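Filed under: Home & Laundry > Bedding > Sheets and Duvets

Gray sheets that pill — is it the dryer or the sheets?

flannelmouse
Posted 23 December 2019

OK so I need opinions before I spend money again. I bought the Flallberg set in light gray back in February and I loved it for a good long while. Soft, heavy, stayed on the corners. Then the pilling started, right where my feet go, and now it feels like sleeping on a sweater. I wash on warm and dry on high since we have one of those stacked units in the bedroom and I'm usually trying to get the bed made again before I fall over. My sister swears the dryer is eating them. I think Flallberg got cheap.

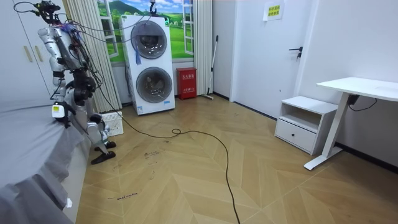

Does drying on high really cause pilling?

Heat dries out the fibers and the long tumbling rubs them together, so a blend will pill a lot faster on high than on low. Pure cotton holds up better but it still gets thin over time. I'd go low heat and pull them out a little damp.

pegbasket
I was with you until you said blend, and then I went and looked up the Flallberg tag. Mine says cotton/poly. There's your problem. I've had the Dustari percale for 3 years, dried on high every single week because I'm lazy, and not one pill. It does wrinkle like crazy though. If you need a smooth bed you will hate it.

flannelmouse
Ugh, I did not know mine was a blend! I just checked and you're right. I do not iron sheets and I'm not starting now. Wrinkles I can live with, I think? Gray hides a lot anyway, which was half the reason I went gray. The other half was the dog. 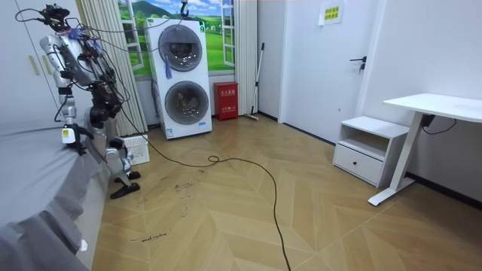 Bed on one side, laundry basket on the floor. That's the whole laundry room, folks.

oldtowels
Gonna disagree with pegbasket a bit. I had Dustari too and the fitted one shrank so bad after the first hot dry that it popped off the corners every night. I ended up giving it to the dog. Maybe they changed it, maybe I got a dud, but I would NOT put it on high. I switched to the Fodusar jersey and it's fine. Nothing fancy. Stretches over a thick mattress, and I paid 20 bucks on clearance.

pegbasket
Jersey pills too! Jersey pills worse than anything! How old is yours?

oldtowels
Old enough. Mine has 16 inch pockets and it's never popped off, and that's what I care about. Also I don't wear socks to bed, which I bet some people in this thread do.

flannelmouse
I do wear socks to bed. Is that a thing?? Big fuzzy ones too, from November on — so the feet area makes a lot more sense now. I tried one of those fabric shavers last night and it helped for maybe half the sheet before the battery gave out. I'll finish the rest this weekend if I don't just give up and turn the sheet around so the bad end is under the pillows. 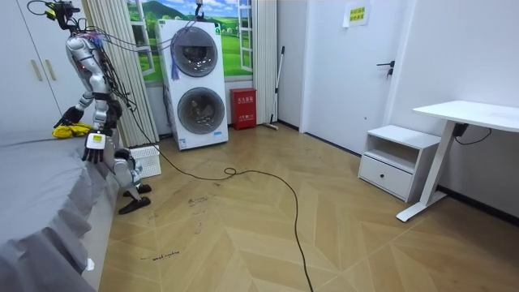 Wei chimed in that the fabric shaver is a trap, and that every pass takes a little more off the sheet until you put a toe through it. Turn it around if you want, but save up for real cotton, wash it inside out, and never run it with towels.

flannelmouse
Never with towels?? I do towels and sheets together every time. The machine is small and I only want to run it once.

oldtowels
Wei is right on that one. Towels are like sandpaper in there. Zippers too.

pegbasket
Agree on towels. See, we can get along. Still say percale.

flannelmouse
All right, plan for now is low heat, no towels, thin socks. If it's no better by February I'm ordering the percale and going up a size in case it shrinks. I made the bed again with the old set in the meantime and didn't bother smoothing it. 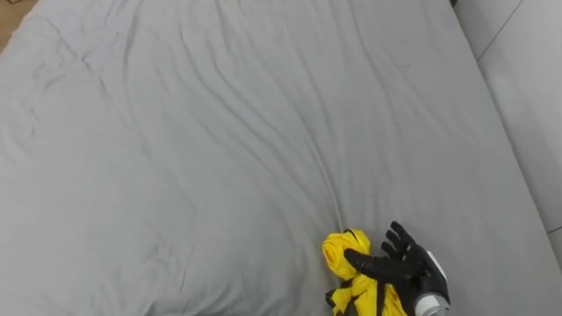

Light gray, wrinkles and all.

oldtowels
Looks slept in. I'd leave it. What size mattress is that, queen? If you've got a topper on there check your pocket depth before you order anything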